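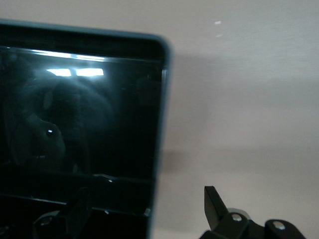 *One of the tablets at the Plamside open day, switched off, with the light caught in the glass.*

I had been meaning to get over to Plamside since March, when Radwa Naciri first told me they were going to let the public in, and I'm so glad I finally made the trip. It is a repair shop for tablets and phones on the Zadside road, 2 miles past the Tumville turnoff, and if you blink you will miss the sign (I did, and had to come back around by the feed store).

Aoi Sugawara met us at the door and took our little group through the whole place at a very gentle pace, which suited me fine. We started at the intake counter, where every device gets a paper ticket before anybody touches it. The last ticket on the spike was 311, and Aoi said they start over at one every New Year.

From there we went on to the glass bench, and I could have stayed all afternoon. Witold Kaczmarczyk likes to look a screen over while it is off, because a black screen shows up dust and smears that you would never see with a bright picture behind it. He had us tip a tablet back and forth under the light and watch the reflection slide along the glass. If the line wobbles, he said, the panel isn't seated right. I have since done this to every screen in my house – my husband has asked me to stop.

A cleaning and a check costs 55 dollars, and new glass is more, depending on the model. Sławomir Adamczyk runs the parts room in the back, and he was very patient with my questions about adhesive, of which there were plenty. He warms the edges slowly and goes in with a thin plastic pick, starting at a corner.

Coffee was out front afterward, along with Ailsa Ritchie's lemon bars, and I got to talking with her about my old tablet with the tired battery. I'm taking it in next week. Parking is behind the building, and the side door is the one without steps.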